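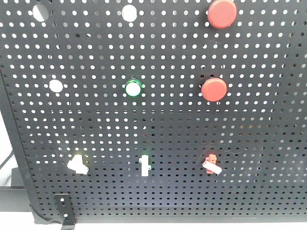 Will Zonholm get more DLC?

Yes! I'm working on a second expansion called Fluninska, and I'll show it off properly in August. It adds a new valley, a ferry line and a villain my co-writer Mebrat Fikre won't let me talk about yet (I've tried).

Do I need to finish the main story first?

You don't. You can start Fluninska from the title menu with a ready-made character, or take the ferry in your own save once you've reached the harbour at Troncoso.

Will my old saves work?

They should, as long as you've updated to build 1468 or later. Back them up anyway - I broke one of my own last week and lost 80 hours.

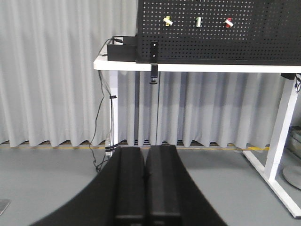
How much will it cost?

I haven't settled on a price. If you bought the Supporter Edition you'll get it free, and that covers all 3000 of you.

Is there a beta?

There is, with 1000 spots. Gilmar Seixas looks after the list, so please sign up through the forum and don't email me, I'll only lose it!

Can I change the colour of my cloak yet?

Not yet. I know, I know. It's my favourite request too, and it's next on my list after the controller bugs.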